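October
By Eoin Coughlan
4 min read

Farnent Building, Wavville
Water and Drainage Review – Minutes

Meeting opened at 6:35 p.m. in the ground-floor meeting room. Chair: Eoin Coughlan. Present: owners' representatives for the north and south stairs, the managing agent, and one engineer from Caruso. Apologies received from the insurer.

1. Previous minutes

Accepted with one correction. Under item 4, "supply riser" should read "waste riser." The correction also applies to the action list attached to those minutes.

2. Meter readings

The managing agent reported the main meter at 2319 at the start of the quarter and 2510 at the end, a difference of 191 units. The agent had billed on an estimated closing reading, and the estimate was too high. A corrected statement will go out with the next service charge demand. The south stair representative asked for the estimated and actual readings to be shown in separate columns. Agreed.

The sub-meter for the garden supply was not read. The cover plate is seized. Caruso will free it at the next visit and replace the two screws with stainless ones. Until a reading is available the garden supply stays inside the common total. 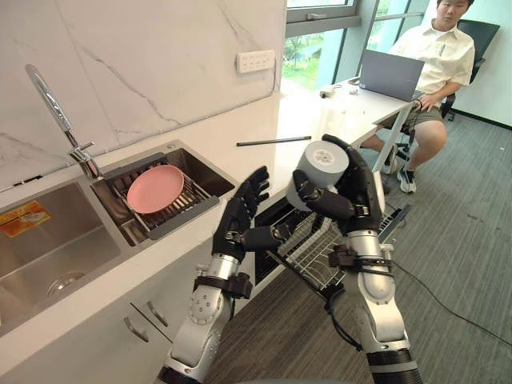
Cup-shaped piece held base up, with the circular printed mark showing.

3. Waste riser, north stair

Caruso presented the findings of the survey. Scale has built up on the inside of the cast iron riser between the second and third floors, with the heaviest deposit at the branch serving Unit 203. Flow is reduced but there is no blockage. The pipe wall was tested at the branch and at the access door below it and was within tolerance at both points.

Two methods were compared. Mechanical descaling can be done from the roof vent and takes one working day, with no access needed to individual units. Relining takes three days and requires every kitchen and bathroom on the stair to be out of use from 8 a.m. to 5 p.m. Caruso recommended descaling first and a second survey six months later. The north stair representative preferred relining on grounds of service life and asked for that preference to be minuted.

Decision: proceed with descaling. Relining to be reconsidered after the second survey.

4. Kitchen branches and traps

Unit 339 has reported slow drainage and gurgling when the washing machine discharges. The engineer put this down to the length of the horizontal run, which has very little fall, and to the missing air admittance valve. The valve was shown on the original drawings and seems never to have been fitted. Cost of the valve falls to the building, as the branch is inside the shared wall. Any change to the trap under the sink is for the owner.

The agent will circulate a short notice on grease, coffee grounds and drain cleaner. Caustic products are not to be used on the north stair until descaling is finished.

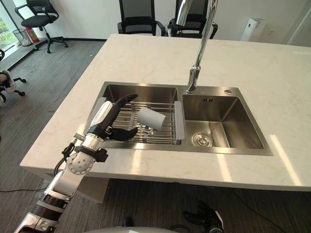

5. Shut-off valves

The valve schedule is out of date. Several stop valves were renumbered during the Prurnwood works and the labels in the riser cupboards no longer match the drawing. The north stair is affected from the second floor up. Caruso will re-tag as part of the descaling visit – brass tags, numbers stamped – and return a marked-up drawing to the agent.

The south stair representative asked whether each owner could be given the location of their own valve in writing. The agent agreed to do this once the new drawing is in hand. The old schedule is to be withdrawn from the owners' folder now.

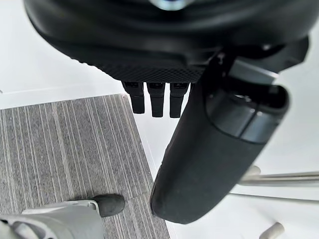 Black housing, mesh panel and three fingers, seen close up.

6. Hot water return

Deferred. The balancing report from Prurnwood has not arrived. The agent will ask again.

7. Any other business

The lid of the drain channel at the rear entrance rocks underfoot. Agent to have it bedded on new mortar.

The insurer has asked for the survey footage as well as the written report. Caruso will supply both on the same drive.

8. Actions

Managing agent – corrected water statement; notice on drains; withdrawal of old valve schedule; rear drain lid; Prurnwood report.
Caruso – descaling date; garden sub-meter cover; valve tags and drawing; air admittance valve, Unit 339; survey footage.
Chair – letter to owners on the north stair giving the date of the descaling visit.

Meeting closed at 7:50 p.m. Next meeting to be called when the descaling date is confirmed.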